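Fiber Update: Hollis Is Lit, Asstead Is Next, Please Stop Calling About the Orange Paint

Mar 10, 2018

The Hollis exchange went live last month, and the library there now has a faster connection than anything its computers can make use of. Nasrin Pakzad at the front desk reports that the catalog loads before she has finished asking what you want. The computers themselves are from another age. We have passed this along to the county, which has passed it back.

Next comes the stretch from Hollis to Asstead, 58 miles of conduit along the old rail bed. Two crews are working toward each other from opposite ends, and we are told they will meet. The Surnden crossing is the slow part. The state wants the line bored under the creek, the railroad wants to be asked nicely, and the railroad still owns the bed even though the last train went through when gas was cheap. The easement papers went out in the fall and came back with a question about a culvert. We answered it. They came back again with a question about the answer.

If you live along the route you will have noticed orange paint and little flags. Those mark existing utilities. Please leave the flags where they are, including the ones in your flower bed, and please talk to your kids. A crew spent most of a morning at the Jorkutlow end following a gas line that, according to the flags, went up a tree.

Now the question we get most: when does it reach my house? This is a middle mile project. It brings capacity to schools, clinics, fire halls and town offices, and to a handful of huts where a local provider can hook in and build the rest of the way. Two providers have asked for the price sheet. Asking for a price sheet is a long way from digging up your driveway, but it is more interest than Asstead has had since dial-up.
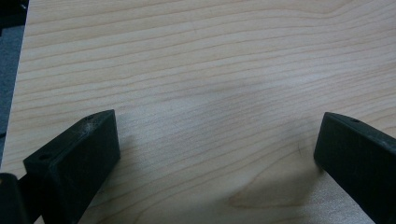 Afshin Fallahi is keeping the list of homes and businesses that would sign up if service were offered. He needs 200 names from the Asstead side before either provider will run numbers, and he would like them to be the names of living residents - one per household, with a street address. A post office box doesn't help, as you can't run fiber to one. Signing commits you to nothing. Forms are at the town office and the feed store, and he'll take them over the phone if you spell slowly.

Splicing at Surnden is set for June, railroad willing. Expect one lane on the bridge road while the trucks are there, and a man with a sign who has heard your joke.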